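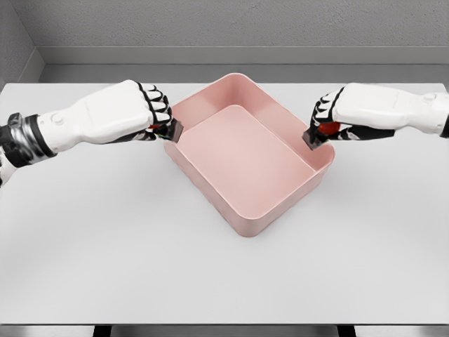 Mutden Drawer Organiser Trays - set of 5

I started making these because my own kitchen drawers were a disgrace. Every tray I bought was either a centimetre too long or had sharp little corners that collected crumbs and never let them go. So I drew up my own, bullied a friend with a workshop into making the first batch, and now here we are with a proper product page and everything!

You get five trays in each set: two long skinny ones for cutlery and pens, two squarish ones, and a big one for whatever your household throws in the third drawer down. (In ours it's birthday candles, takeaway menus and the key to a bike lock we no longer own.) They nest inside each other when you're not using them, so moving house is easy.

Colours

Salmon, Fog, Eucalypt and Butter. Salmon outsells the others by a mile. I nearly dropped it in April and Odette Langlois, who packs the orders, wouldn't hear of it. She was right. Butter is out of stock until the next run and I've stopped guessing when that'll be.

Sizes and care

The big tray holds 700 grams of dried pasta, if you decant that sort of thing. Please measure the inside of your drawer before ordering, and remember the runners eat up a bit of width on both sides. Hand wash in warm water. The top rack of the dishwasher is probably fine - mine have been through plenty of times - but I won't promise it.

Price and postage

A set is $87, or you can mix and match singles at the checkout. Orders go out from Sarham most mornings. If you're nearby and want to pick up, choose that option and I'll email you the address, but come before 3 pm or you'll find the roller door down.

What people have said

"Bought one set for the bathroom and went back for two more. My husband has started labelling things." - Yayra Gbeho

We've had almost 523 reviews now and I do read them, including the grumpy ones. The rims are thicker than they used to be thanks to one of those.

Returns

Send them back unused within a month and I'll refund the trays. Return postage is yours to cover, unless something arrived cracked, in which case email me a photo and I'll post a new one.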